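Workshop notebook, Brorkby bench
April, opened a bit after 2 p.m.

Still on the gear pair for the Zendier demo unit. I had hoped to have this page closed before lunch, and lunch has since been eaten at the bench over the open notebook, which accounts for the state of the facing page.

Where we left off: both gears on the plate, big one at the top, small one under it, hubs in line down the long axis. The bigger gear hangs over the end of the plate. I have now been asked three separate times whether that is on purpose. It is on purpose. The plate was cut to fit the Marikar housing, and the Marikar housing was drawn by people who had evidently been told the gears would be smaller. So, overhang. It clears the inside wall of the housing by 2 mm on paper. Paper has been optimistic before.

Center distance. First try was tight. You could turn the pair by hand but it had that gritty, grudging feel, like a pepper mill, and it got worse at one point in every turn of the big gear. I blamed the small gear for most of the morning. Pulled it, looked at every tooth under the magnifier, found one with a whisker of flash on it, shaved that off with great ceremony, put it back. Exactly the same. Apologized to the small gear.

Then rotated the big one a quarter turn on its hub and the tight spot moved with it. So the big one is slightly out of round, or the bore is off center, which comes to the same thing when you're the one turning it. Opened up the lower hole a hair with the round file, nudged the small gear away, snugged the bolt. Much better. There is now a little backlash you can hear if you wiggle it, a tiny dry click. I can live with a click.

On the mat, after the refit: 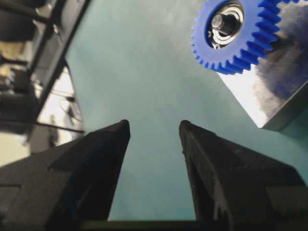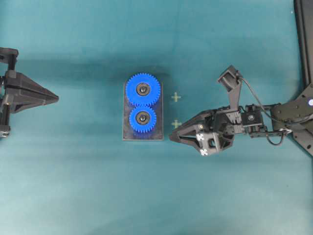
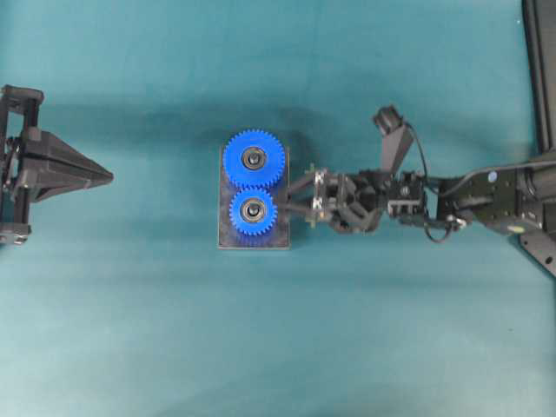
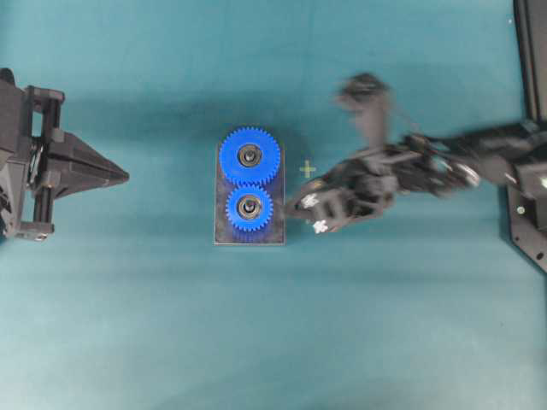 Blue pair on the dark plate in the last three; in the first, one blue gear against a bright metal plate.

Ran it by hand for 60 turns of the big gear, counting out loud, losing count once at the phone and starting over. No binding. No walking on the hubs as far as I can feel. The tight spot is still there if you go looking for it with two fingers and a bad attitude, but nothing that would bother a motor.

On bolts. Whoever sorted the small hardware drawer has put the short ones and the almost-as-short ones in the same compartment. They differ by less than anyone's patience. The almost-as-short ones bottom out before they clamp, so the hub feels tight and isn't, and then you spend half an hour admiring a wobble. I have split them into two compartments and written SHORT on one and NOT SHORT ENOUGH on the other. Yes, the second label is wrong. I noticed after the tape was down. If you need it explained, the ones marked NOT SHORT ENOUGH are too long. Leave the tape alone, I'm used to it now.

On grease. None so far. The note from Dirnelthorpe that came with the print files says to run dry, then two paragraphs later says to use a light plastic-safe grease "as required," without saying who is doing the requiring. I'm going dry until something squeaks. Last time we greased a printed pair at this bench it picked up every bit of lint in the building and by the end of the week it looked like it needed a shave.

On the mat itself. Please stop cutting on it. It's there so that parts don't slide and so you can find a dropped washer against the color, and it does both jobs well as long as it stays flat and clean. Cutting goes on the old board under the window. The old board is ugly and doesn't mind.

Motor test next. Plan is to start slow and work up to 900 rpm at the small gear, then hold it there long enough to make a coffee. The Zendier sheet asks for more, but the sheet was written for the molded gears and we don't have the molded gears. We have been about to have the molded gears for long enough that I've stopped leaving a gap on the shelf.

Things to check before power goes on:

Both hub bolts, by hand, then with the small driver. No heroics, it's plastic.
Plate clamped down at both ends, clear of the teeth. The bottom end has a margin to grab. The top end has a gear hanging over it, so clamp from the sides up there and keep your sleeve out.
Pencil mark on one tooth of each gear so we can tell if either one slips on its hub.
Spin by hand once more with the clamps on. A clamp can bow the plate enough to close up the mesh, and I only know this because of the previous plate.

The previous plate is in the scrap bin, if anybody wants it for a coaster.

Later, nearly five. Clamps are on and it does stiffen up slightly with the top pair tight. Backed those off half a turn and the click came back, so I'm calling that the setting. Marked the clamp screws with a paint pen. The paint pen leaked. There is now also a mark on me.

Haven't powered it. The bench supply is on loan to the other room until tomorrow and the spare has a fan that sounds like a hair dryer full of rice, so I'm not going to hear a gear over that.

Print request: one more big gear, same file, slower, with the seam moved off the bore. If it comes out round I'll put the small hole back where it belongs, with a new plate, number 13 by the scribble on the cutting list. Dark stock again if there's any left.

Key to the hardware drawer is in the mug.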